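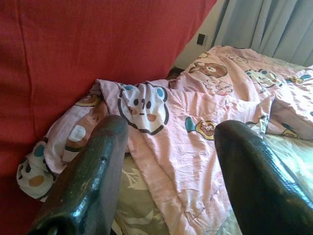 Nusrat Janjua asked whether the thirty-second pause really has to be kept every single time, even when the bedding has hardly moved. Yes please, Nusrat, every time! It is the rule people skip most often, so I have put it first in this section of the Prinura guide.

4.2 Working safely at the bedside

1. Before you start, walk round the bed and check that the cables can move freely.

2. Set the grip force to 30 on the dial. Blankets and pillowcases need no more than that, however heavy they feel to you.

3. Keep everybody at least 600 mm away while the arms are live (and yes, that includes whoever is holding the tablet).
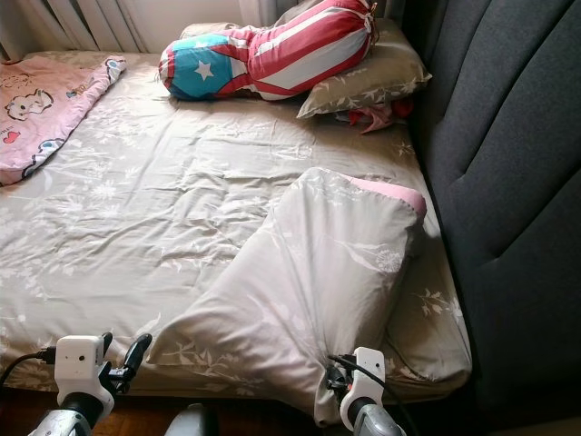 4. Start with the pillows and leave the blanket until last. Let each grip close fully before you ask for a lift.

5. Wait 30 seconds between one item and the next, with your hand near the stop button.

Caution: never reach between the fingers to free a bit of cloth. Press stop, wait for the tone, and open the grip from the menu.

Note: if code 852 comes up, lower the arms and begin again at step 1.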